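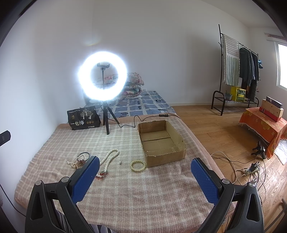 Rozália Brabec wrote back after the last report that she still could not tell from it whether the film has an ending, and that she would like the next one to start there. It does now. The third act of Flosden was rewritten over the winter and the new version is the one we are cutting. The fight on the dam is gone. Marek gives up his power in the kitchen, in front of his sister, and the film stays with her until the credits.

The rest of this report covers the work up to the end of February. It follows the headings in the grant agreement.

Script

Oľga Holub delivered the final draft with the changes agreed at the December meeting. The main complaint from readers on the earlier drafts was that the hero spent the second half of the film explaining his powers to other people. Most of those speeches have been cut. The villain's backstory is now a single scene, placed before the bus sequence. We lost the subplot with the mayor, which nobody on the readers' panel asked us to keep.

The comic book publisher, Šimek, has approved the draft in writing. They asked for one change, to the wording of the oath, and it has been made. They have also confirmed that we can use the original cover art in the title sequence at no added cost. The signed letter is attached.

Shooting

Principal photography is finished. We had planned for pickups in the same block, but the weather on the reservoir was too poor for the boat and we ran out of daylight. That leaves 6 shots, all exteriors, none of them with dialogue. Dušan Jurčo is available for them in the spring and has agreed to keep the beard.

The apartment scenes went faster than scheduled. The bus sequence went slower. The first bus we hired failed its inspection the night before, and the replacement had its doors on the wrong side for the storyboard, so Eduard Michalík reblocked the scene in the parking lot between 5 a.m. and call time. Having seen it cut together, we think it plays better from the new side. It did cost us overtime, which is shown in the budget section.

Editing

The first assembly was far too long, as they usually are. The present cut is closer to what we promised, but the middle still sags between the hospital and the train station. We tried moving the hospital scene earlier and it made the sister's anger hard to follow, so it is back where it was. The next thing to try is dropping the second newspaper montage.

We screened the cut at the Sekitz cultural center for an invited audience, with comment cards in the lobby. The cards were useful. People who read the comics liked the costume and wanted more flying. People who did not read them liked the sister and were confused by the flying, mainly because the rules for it are only stated once, over loud music. A line has been recorded to fix this. Several cards said the opening was dark, and on checking we found that the projector was partly to blame. We have asked for a brighter screening next time, but the opening will also be lifted in the grade.

Visual effects

Clisix has the locked shots for the first reel and has returned rough versions of most of them. The flying is good. The collapse of the water tower is not there yet. The debris falls too slowly and looks light. They know this and are redoing it under the original quote. We have held back the second reel until the cut is firm, to avoid paying for work on shots that may be dropped.

Music

Wiesława Walczak has written the main theme and a sketch for the kitchen scene. She is working without a brass section at our request. Recording is planned for after picture lock, with 14 players.

Budget

Spending is within the total. Two lines are over. Transport is over by 2374 euros, all of it from the bus and the crew overtime on that night. Catering is over by a small amount that we have covered from our own funds. Against that, the approved art from Šimek saved us 3136 euros that had been set aside for title design. We ask for permission to move the part of that saving needed to cover transport, and to keep the remainder for the reservoir pickups. The transfer form is attached and needs a signature on page two.

Open points

The age rating is undecided. The board has seen the script but wants the finished kitchen scene before giving a view. We would prefer the lower rating and have an alternate take ready without the swearing.

The festival deadline falls before the final mix. We plan to submit with a temporary mix, as the rules permit, and would like your agreement before we do so.

The new cut will go up on the usual password-protected page as soon as the montage question is settled. Please send notes to Eduard, with Oľga copied on anything that touches dialogue.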